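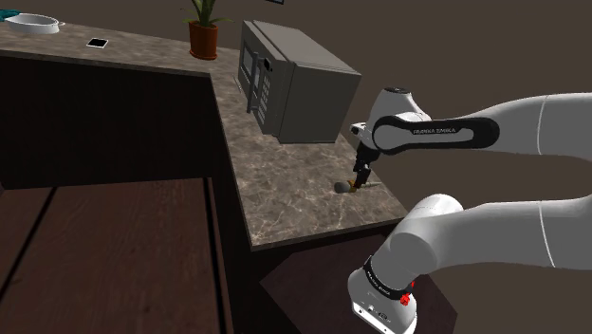

Five thousand runs would prove nothing either, was the first reply under my post on the course board this morning, if every one of them starts in the same kitchen. Unsigned, as they mostly are. Whoever wrote it wanted to know whether any of us had tried moving the plant.

I hadn't. I have now, and I'm not going to say on the board what it did to our number.

4 Sep 2021. Week three of the project and I still don't believe in it. We're team Tukero (the names came off a list, I didn't pick it), and the assignment is to get a simulated arm to pick small things up off a counter using a policy trained in Skaler. Skaler is the department's own simulator and it crashes if you resize the window. The other section gets Vidal, and people say Vidal handles contact better, but those are the same people who said in August that the course was easy.

The training set is 4,000 demonstrations. I asked where they came from and was told last year's class, which explains the ones where the arm wanders off over the counter for a while before it remembers the job. I watched about 5 percent of them before I gave up. Somebody decided all of those were successes. I would like to meet the rule that decided it. As far as I can tell from the code, an item counts as grasped if the fingers are closed and the item's height has changed, so knocking something so that it hops will do. I wrote that up in the lab notes and got back "good catch, out of scope."

Scope is the word of the month. Small round things are in scope. Long thin things lying at an angle are in scope on paper, but the grader weights them so low that every team is ignoring them. The microwave is scenery. The arm is allowed to go straight through it if you turn off one flag, and I'm fairly sure one team has turned off the flag.

Spent the afternoon on run 1,339, which the log calls a success with a confidence so high it should be embarrassed. Stepped through it slowly. The fingers come down, there's contact on one side only, and then the next line says grasped. I asked for a second opinion and the rest of the team said it looked fine to them. They want to submit to the Danell round early. Danell is the in-class competition, five teams, and the prize is that you get to run your policy on the real arm upstairs. I keep saying that's more of a punishment. A real counter has friction that didn't come out of a settings file.

I was outvoted, so we submit tomorrow.

Before I closed the laptop I changed the success rule on my own copy so the item has to stay up for a full second, and set the whole evaluation going again with the plant moved over by the microwave. It says six hours left. Then it said nine. I still owe the lab notes a paragraph on camera placement, and I've eaten nothing since the bagel.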